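Home | Club Handbook | Build Guides | Set-up | Calendar | Contact

Dretcombe Robotics Club – Two-Arm Bench Handbook

Section 3: Preparing the bench and recording the mouse task

Last revised October 2, 2025 by Waltraud Hauser

This section covers the tabletop exercise used for the November round of the Bimham student challenge. It assumes that Section 2 (power, cabling and emergency stop) has been completed and signed off in the bench log. Members who have not yet been signed off may watch and take notes but may not operate the arms.

3.1 Before switching on

1. Check that the emergency stop is within reach of the person who will be operating.

2. Clear the middle of the table. Objects not used in the current run go to the far edge, out of the reach envelope set in Tetska.

3. Run a hand along each arm cable from the gripper back to the base. The loop over the wrist must move freely. A cable that has slipped under the gripper housing will pull the plug out at full extension.

4. Inspect the pads on the inner faces of the gripper fingers. Dust or adhesive on the pads changes the grip. Wipe with a dry cloth only.

5. Start the bench computer, then the arms, then Tetska. If the arms are powered first, Tetska will list them as "unassigned" and the sequence has to be repeated.

CAUTION: Do not lean over the table while the arms are powered, including when they are holding position. An arm holding position can still move if a command is queued.

3.2 Homing and gripper check

6. Select Bench > Home. Both arms move to the rest position at low speed. Stay clear until the status line reads READY.

7. Open both grippers fully, then close them on nothing. Record the two closing values shown. A difference of more than 2 between left and right means the calibration in Section 2.6 must be done again.

8. Place the computer mouse flat on the table between the arms. Use the wrist view to bring the open fingers up to it, one on either side, keeping the other arm well back until the approach is finished.
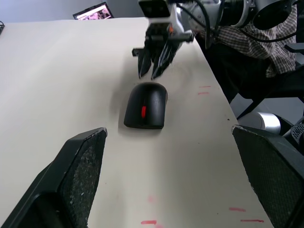

Does the mouse have to be plugged in for the exercise?

The exercise treats the mouse as a plain object to be grasped and moved, so no connection is needed. If the model in use has a cord, tie it up or choose another one. A trailing cord will catch in the fingers on the second transfer.

9. Close the gripper slowly at force setting 3. Do not go above this setting on plastic shells.

10. Lift by a small amount and hold. If the mouse rotates in the grip, lower it, open, and approach again nearer to its middle.

NOTE: The wrist view is useful for the last part of the approach and poor for everything else. Plan the approach on the head view, then change over.

3.3 Two-arm positioning

The two arms share the centre of the table, and most failed runs in the spring were caused by both grippers trying to occupy it together. Tetska does stop the arms when their safety volumes overlap, but a stop of this kind ends the recording and the run does not count.

11. Assign a lead arm in Bench > Roles. The other arm becomes the follower and will wait whenever the lead arm is inside the shared zone.

12. Bring the follower in first, at a height above the tallest object in the working area, and leave it there.

13. Bring the lead arm in from its own side. Keep both wrists turned inwards so that the fingers face each other. Approaching with one wrist turned outwards puts the elbow into the path of the other arm.
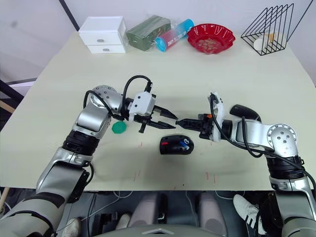 14. With both grippers in place, press Hold and read the clearance value. The value must stay above 13 for the whole of the run. If it drops below this, back the follower out and repeat from step 12 – do not try to correct by moving the lead arm.

15. Save the position pair under your own initials. Positions saved under the default name are overwritten by the next group.

CAUTION: Hold does not lock the arms. It only pauses the queue.

3.4 Recording a run

16. Open a new session and enter the operator, the lead arm and the task code. The code for the mouse task is 992.

17. Confirm that the head view shows the whole of the far edge of the table. Scoring under the Selvanayagam sheet penalises any run in which a stored object is moved by accident, and the judges need to see the row to check it.

18. Press Record and wait for the tone before moving anything.

19. Grasp the mouse with the right arm and keep it held clear of the centre. The left arm then goes to the second object with its fingers fully open, lines up with it, and stops before closing. 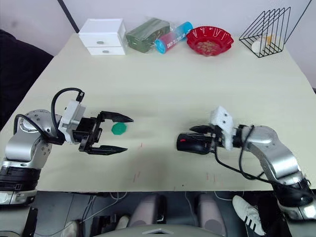
Fig. 3-3. Right gripper holding, left gripper open at the green object.

20. Close the left gripper. Wait until the force reading settles before lifting.

21. Lower and release the objects one at a time, left arm first. Releasing both together is permitted but makes the recording hard to mark.

22. Press Stop. Enter a result of complete, partial or abandoned. Abandoned runs are kept as well and should not be deleted.

NOTE: A session file grows quickly. Any session over 13 minutes should be split, or the upload at the end of the evening may time out.

3.5 Shutting down

23. Home both arms and confirm READY.

24. Close Tetska, switch off the arms, then the bench computer.

25. Enter the session in the bench log, with any fault noted in the right-hand column.

Continue to Section 4: Marking your own runs

Comments

pkl_bench: Step 7, is the closing value supposed to be read with the pads warm? Ours drifts by 1 or so after half an hour.

W. Hauser: Read it at the start of the session, straight after homing. A drift of 1 is within limits.

Tomasz R: Roles menu is greyed out for me after homing. Had to close the session and open it again.

pkl_bench: Same here, only when the previous group left it on Hold.

W. Hauser: Confirmed. Clear the queue before opening Roles. I will add a line to 3.3.

junior_team_b: can the left arm be lead for the mouse task or only the right

W. Hauser: Either may be lead. In step 19 the right arm still takes the mouse.

Related pages

Section 2: Power, cabling and emergency stop
Section 2.6: Gripper calibration
Section 4: Marking your own runs
Selvanayagam scoring sheet, notes for operators
Bimham challenge: November entry form
Replacing finger pads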